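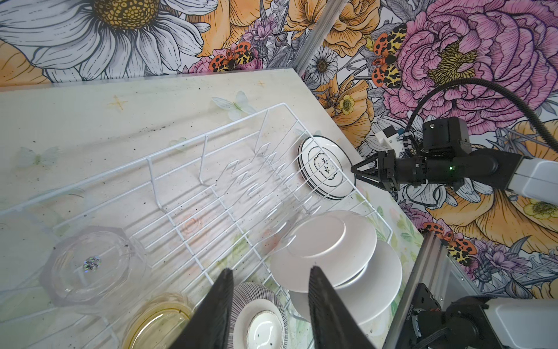
A reader in Luvstead writes that her rack leaves rust marks on the counter every April, when she opens the windows and the kitchen gets damp, and asks if it has to be thrown out.

Usually it doesn't. Rust on a coated rack starts at a nick, most often on the feet or where two wires cross. Rub the spot with fine steel wool, wipe it with white vinegar, rinse, and let it dry overnight. Then brush on two thin coats of appliance enamel and leave the rack alone for as long as the can says.

Marks on the counter come off with baking soda and a little water. Leave the paste on for 5 minutes and wipe – don't scrub, especially on laminate.

White crust is hard water, a different problem. Ours in Godmont is bad enough that I soak the rack every couple of weeks in the bathtub, one part vinegar to eight parts warm water. An old toothbrush gets into the corners.

Keep knives out of the rack if you can. The points go through the coating. Cast iron should be dried on the stove.

Rubber feet are sold in packs of 8 at most hardware stores. Pull the old ones off first and check underneath for rust.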